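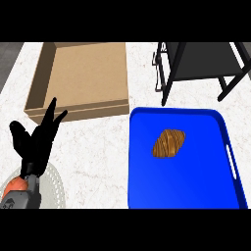 Simulation render courtesy of Pullodden

Pullodden sells a tabletop packing kit to small bakeries and lunch counters. It comes in two parts, an arm package and a simulator called Drorora, and most buyers spend their first month in the simulator only. We spoke to the company's product lead on a Sunday, by phone, between two customer calls.

"People want to start with the hardware," she said. "We ask them to run 1000 attempts in Drorora first. A croissant is a bad thing to learn on if you're paying for the croissants."

The standard practice task has a croissant on a blue tray, with an open cardboard box nearby on a marble counter. Customers can swap the croissant for their own product if they send in a scan. The turnaround is 10 working days, and she admits that is slow.

"Mudaliar, one of our first bakeries, sent us 3 kinds of bun and waited most of August. We've put another person on scans now."

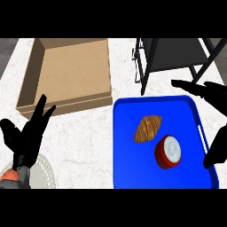

The harder settings put a second item close to the pastry, she said, and that is where new users lose most of their points. "A hand that's fine with one thing on a tray can get confused when there's a can or a jar right up against it. You have to decide which one to go for first. We leave that to the customer, and some of them don't like that."

A license for the simulator costs $466 a year. The arms are leased separately through Flender, a distributor that also handles repairs. Asked if the simulator matches the real counter, she was careful.

"Shapes and reach, yes, pretty well. Softness, no. A real croissant flakes and gives a little, and ours doesn't do that yet. I tell people to expect roughly a week of adjusting grip force after they switch over."

The next release will let users change the counter height and save their own layouts. Support is by email, weekdays only. She said phone support has been the most common request and that there is no plan for it this year.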